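Streaming bench notebook, July, second half of the month

Started at half past nine with a pot of tea and the Meltis player build that came over from Gastmont last night. The plan was to settle the channel rename before lunch (ha!) and then get on with the subtitle timing, which I have been putting off for longer than I care to write down.
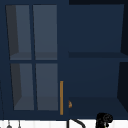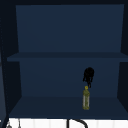
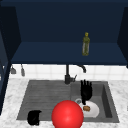

Navy wall cabinets, three renders.

So, the rename. Everything that used to sit under the Chiu label in the catalogue is to show up as Prasineo from the next release, and the old name has to go from the tiles, the search results and the little line of text that comes up before a programme starts. There are 673 titles in the list. I ran the script over the first 200 and it went through nicely, no complaints, so I got brave and let it loose on the lot. It stopped dead at 237 with a missing artwork error. The poster for that one is stored under the season and not under the show, and the script had no idea where to look. I added a fallback (try the show, then the season, then leave the old poster alone and write a line in the log) and set it off again. All 673 done by ten to twelve, with a handful of lines in the log that I still need to go through by hand.

Search is a different story and I'm a bit cross with it. If you type "Chiu" you still get the old row, with the old tile, even though the catalogue behind it is right. I cleared the cache on the test box and then on the player, had another cup of tea, and it was still there. My guess is that the suggestions are kept in a separate index which only rebuilds overnight, so I've left it alone and will look first thing. We do want the old name to find the programmes, mind you, as plenty of people will go on typing it for months! It just shouldn't be shown back to them.

Subtitles, after lunch. The drift on the Gastmont build is real and I can make it happen every time now: start an episode, skip forward past the opening titles, and the text comes in 200 ms late and stays late. Skip backwards and it's fine. It only does it when there's an advert break before the skip, so I think the break is being counted twice somewhere. Haven't found where. I did find an old comment of mine in the timing code saying "check this", which was no help at all.

Still to do:
Go through the artwork log
Look at the search index in the morning
Ask Gastmont whether the advert break marker changed in this build
Put the kettle descaler on the shopping list, it's getting grim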